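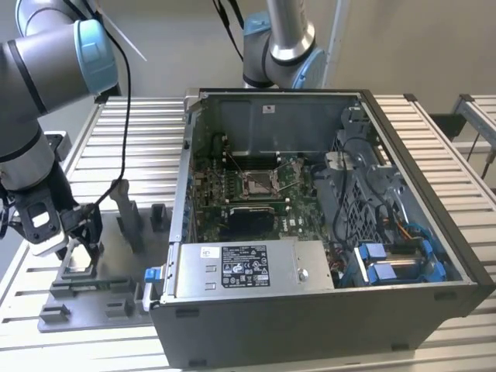
Stanus cell, two arms, desktop tower on its side with the CPU socket open.

Equipment > Data Collection > Work Cells
4 min read

Stanus Recording Cell

Stanus is the bench we built at Flerncombe for recording people doing fiddly work with robot arms, so that a learning system has something good to learn from. A person drives the arms, the cell records, and you go home with clean, labeled runs of a job from start to finish. We've been using it on desktop computers for most of a year now and we still get a little excited when a new batch comes off it!

We picked computers on purpose. A tower has big easy parts, tiny fussy parts, cables that flop wherever they like, latches, levers and one socket that really doesn't forgive you. If a cell can collect decent examples of that, it can collect decent examples of most bench work.

What it records

Every run is saved as one package: joint positions for both arms, gripper opening, whatever the operator's hands were doing on the controls, and video from the wrist and from fixed cameras beside the table. All of it shares a single clock. That sounds like a dull thing to be happy about, but if you've ever tried to line up four streams by hand (we have, for weeks) you'll know why it gets its own paragraph.

Runs are cut into steps as they're recorded. The operator taps a foot switch at the end of each step, and the labels can be fixed up later in the Medeiros review tool, which comes with the cell. Failed attempts are kept and tagged. Please keep yours too. A grasp that slips and gets picked up again is some of the most useful material you can give a model, and our early sets were much too tidy.

The cell stores up to 899 hours before you need to move anything off it.

Driving the arms

The controls are a pair of small hand-held leaders. You move your hand, the arm moves, and you can scale the motion down when you get close to something delicate. Marlene Evangelista runs our operator training, and she starts everyone on memory before she lets them near a processor. Most people are recording usable runs by their second afternoon.

For work over a socket we suggest the slowest setting and the wrist view on the larger monitor. Come in straight down, pause above the board, check the corners, then lower. The pause is worth keeping in the recording, so don't trim it. It gives the learner a clear look at the part and the socket together before anything touches.

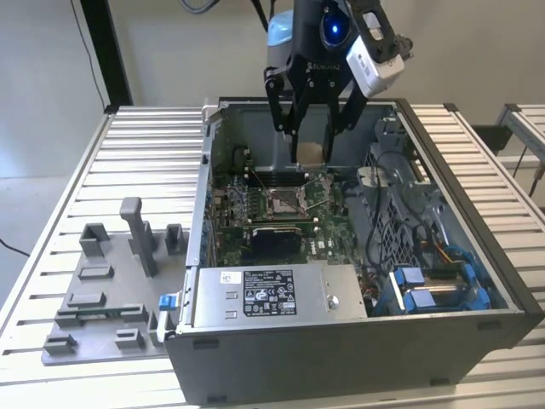 The Rullari fixture plate

The plate sits on the slats to the left of the work and gives every loose part a home. It comes in one stock layout, and we can cut a custom one if you send us your parts. Holders can be swapped between sessions, and the cell asks you to log the layout each time you change it. Do log it! We lost a lovely set of 190 runs to a plate that had been turned end for end with no note about it.

Variety matters more than people expect. Shift the computer a few inches between runs, turn it a little, change the lamps. Vanderleia Seixas keeps a short card of changes to work through on each shift, and a copy is in the box.
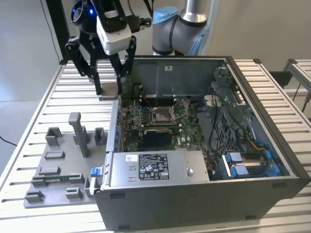

Resets are where the hours go. In our first month we spent longer putting things back than recording, and the cure was giving parts a resting spot that the gripper could reach without any regrasping. Memory is the best case of this. The module stands on edge between two slotted supports, thin side up, so two fingers can close on it from above and the same motion works in reverse when it goes back. Once you have holders like that, the operator can do the reset with the arms and record it as a task of its own, which means you get removal and installation examples from one session. We now do nearly all our resets this way.

What you can expect to collect

Our own computer set stands at 3,519 runs, and 682 of those are processor work alone. Simple parts go quickly. Cables are slow, and they'll be slow for you as well.

In the crate

- Two arms with grippers and wrist cameras
- Slatted aluminum table
- Fixed camera set with mounts
- Leader controls and foot switch
- Rullari plate, stock layout
- Medeiros review tool, one site license
- Shift card and operator handbook

Computers and other work pieces are not included. New crates ship in January, and operator training at your site can be booked with the order.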